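A Parallel Gripper Arm for Sorting Small Containers
Student project report, November 2022

1. Background

The project was to build a small sorting cell in a shared workshop, using an arm that was already there and a gripper put together by the group. The arm is on loan between several projects, so anything bolted to it had to come off again in a few minutes. The task was simple on paper: pick up a small upright container from a table, hold it straight and set it down inside a marked square. We called the project Tilov, after the folder name the first drawings were saved under.

The first plan was to buy a finished gripper. The one we could afford opened to 44 mm, too narrow for half of the containers we wanted to use, so we ordered a kit from Skonex and changed the parts that did not suit us.

2. Mechanical build

The gripper uses parallel-bar linkages, two bars on each side. When the motor turns, the fingers swing in and stay upright the whole way. With our first version, a pair of simple hinged jaws, the tips met before the base did and pushed tall objects upward.

Assembly took two evenings. The pivot joints were the slow part. If the screws were tight, the motor stalled near the closed position, and if they were loose the fingers rocked sideways. We ended up tightening each one fully and then backing it off a quarter turn, with thread locker. One screw still works itself out and has to be checked before every session.

The finger pads are ribbed, with the grooves running horizontally. Smooth pads were tried first and let glossy plastic slide down when the arm accelerated. We cast one set of silicone pads ourselves, but they tore at the corners. The pads in use now came with the kit.

A metal bracket holds the sensor module beside the gripper. The first bracket was printed and flexed enough to spoil the readings. The metal one was cut from scrap and is not pretty - two of the holes had to be filed longer to line up.

3. Control

The arm runs from a laptop with a short program in Python. Each pick has five steps: move above the object, open, go down, close, lift. The closing step uses motor current to decide when to stop. The limit is a single number in the settings file, and most of our January testing went into finding a value that worked for both hard and soft containers. We did not find one. There are now two settings, chosen by hand before the run.

Calibration was harder than we expected. The table and the arm are on separate stands, and someone leaning on the table is enough to move it. We mark the table leg positions on the floor with tape and redo the calibration at the start of each session. It takes ten minutes if nothing goes wrong.

4. Tests

The test set was a mix of small cylindrical containers collected from home. Each attempt counted as a success if the container was lifted, carried and set down upright inside the square. We made 50 attempts with the hinged jaws and 50 with the linkage gripper. The hinged jaws managed 44 percent and the linkage gripper 86 percent.

Most of the remaining failures were one of two kinds. In the first, one finger touched before the other and slid the container sideways before the grip closed. In the second, the container was set down with a slight tilt and fell over when the fingers opened. Slowing the last 3 cm of travel helped with the second kind. It did nothing for the first.

We also tried running with the overhead lights on and off. Glare from the white table gave the sensor trouble in some positions, and a sheet of gray paper under the work area fixed it, though the paper slides.

5. Problems and remaining work

The cable to the gripper motor is too short and limits how far the wrist can turn. A longer one has been ordered. The program has no way to notice a dropped object, so it carries on and places nothing. Motor current could be used for this as well, since it falls when the fingers are empty, but the code has not been written.

Centering is the next thing to work on. The plan is to stop just above the container, take a reading, correct the position and only then go down. That adds time to every pick. For a demonstration this is fine, and for sorting a full tray it may be too slow.

The drawings and the parts list are in the workshop cabinet, in the folder marked Tilov. The spare pads are in the same drawer as the hex keys. 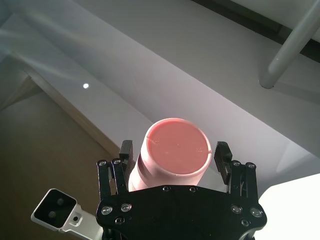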